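FOR IMMEDIATE RELEASE

Tikine Kitchen Share to Open Second Lending Counter in Bolberg

New location on Mill Street doubles pickup hours and adds large-batch cooking equipment

BOLBERG - Tikine Kitchen Share, the membership service that lends cookware and serving pieces to households, will open its second counter in June at the former Van Damme hardware store on Mill Street. The new counter takes up 2,000 square feet on the ground floor and will stock everyday items along with equipment that members have had to reserve weeks ahead at the original location on Harbor Road.

Members pay one yearly fee and can borrow items for up to 30 days. The Harbor Road counter recorded 2,718 loans last year. Mixing bowls, stockpots and sheet pans were the most requested items, followed by pressure canners, which are in short supply every year once the tomatoes come in.

"People don't want to store a canner for eleven months so they can use it for one," said Tiina Saarinen, director of Tikine Kitchen Share. "The same goes for a second and third big bowl. You need them for a graduation party or a holiday, and the rest of the year they take up a shelf."

The Mill Street counter will carry its own stock. Members can pick up at one counter and return at the other, except for canners and stand mixers, which need to go back to the counter they came from so that they can be checked before the next loan.
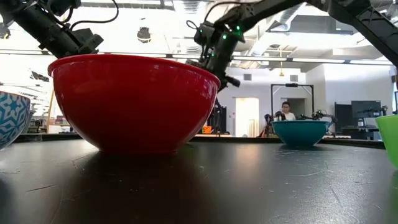 What Members Can Borrow

The opening catalog for Mill Street is divided into four groups: prep, baking, preserving and serving. Prep covers mixing bowls, colanders, scales and hand graters. Baking includes sheet pans, springform pans, bundt pans and stand mixers. Preserving includes canners, jar lifters, funnels and food mills. Jars and lids are not lent, but both counters will sell lids at cost during canning season.

Serving is the group that has changed most. Members asked for bowls and platters in brighter colors and in mixed patterns, and the buying list was redrawn to match. Pieces in this group are lent singly or by the crate. A crate has to be reserved at least three days ahead.

Rudex, a restaurant supply dealer located two blocks from the new counter, will service the stand mixers and sharpen grater and food mill blades on a monthly schedule. The agreement runs for two years.

"A mixer that goes home with a different family every week works harder than one in a small bakery," said Gavin Gillies, service manager at Rudex. "We look at the gears, the cord and the bowl lock each time. If there's a problem with any of those, it stays in the shop."

Hours and Pickup

Mill Street will be open from 10 a.m. to 7 p.m. on weekdays and until noon on Saturdays. Harbor Road keeps its present hours, which end at 4 p.m. The later closing was the change members asked for most often in the spring survey, which drew 728 responses.

Reservations can be made by phone, at either counter or through the member page. Items are held until closing time on the day of pickup and then go back on the shelf. Loans can be renewed once unless another member is waiting. 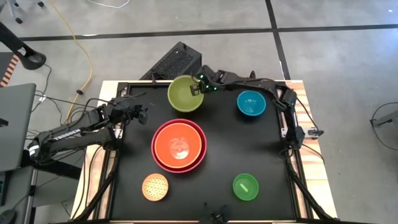
Late fees will stay at their current level. Chips and scratches from ordinary use are not charged to the member. Lost lids, cords and mixer attachments are billed at replacement cost, and members are asked to check the contents card in each box before leaving the counter.

Anneli Halonen, who has managed Harbor Road since it opened, will run both counters through the summer. Venla Lahtinen will take over at Harbor Road in the fall. Two part-time counter positions at Mill Street are open now, and applications can be picked up at Harbor Road.

"The first few weeks will be slow at the desk while everyone gets a new card," Halonen said. "Old cards will work at Harbor Road until the end of the summer - after that you'll need the new one at both places."

Classes

A short series of evening classes will start at Mill Street once the back room has been painted. The first two are an introduction to water-bath canning and a class on bread dough mixed by hand. Retired baker Arvo Hakala will teach the bread class. Classes are free to members and open to others for a small charge. Ingredients are included, and places are limited by the size of the room.

About Tikine Kitchen Share

Tikine Kitchen Share lends cooking, baking, preserving and serving equipment to households in Bolberg and nearby towns. It is funded by membership fees, class charges and an annual sale of retired stock.

Media Contact

Tiina Saarinen, Director
Tikine Kitchen Share
Harbor Road, Bolberg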